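Gollulport, 17th August - The Vokura furniture plant on Trilow Road is cutting its kitchen line from next month, the company said in a short notice to staff. 80 jobs affected. No word yet on how many of those workers will be offered spots at the Peltonen site two hours north.

Vokura took over the plant 6 years ago and at one point had 300 people on the payroll. Orders for fitted kitchens have been falling since March, the notice says, and the warehouse is full.

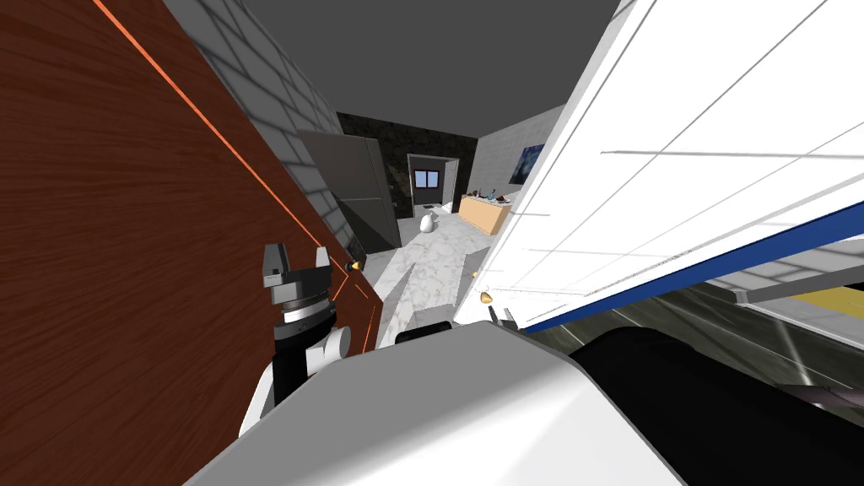
*Wood-grain and white panels with gold knobs, in a computer rendering.*

Bedroom and office lines will stay open for now. Same shifts, same hours. Local shops that stock the kitchens were told by email this morning and can still place orders untill the end of the month - after that it's whatever is left in the warehouse.

Customers who already paid a deposit will get thier kitchens, the company says. Deliveries could run 2 weeks late.

The town council meets tonight to talk about the cuts. Doors open at 6, public comments first. More when we have it.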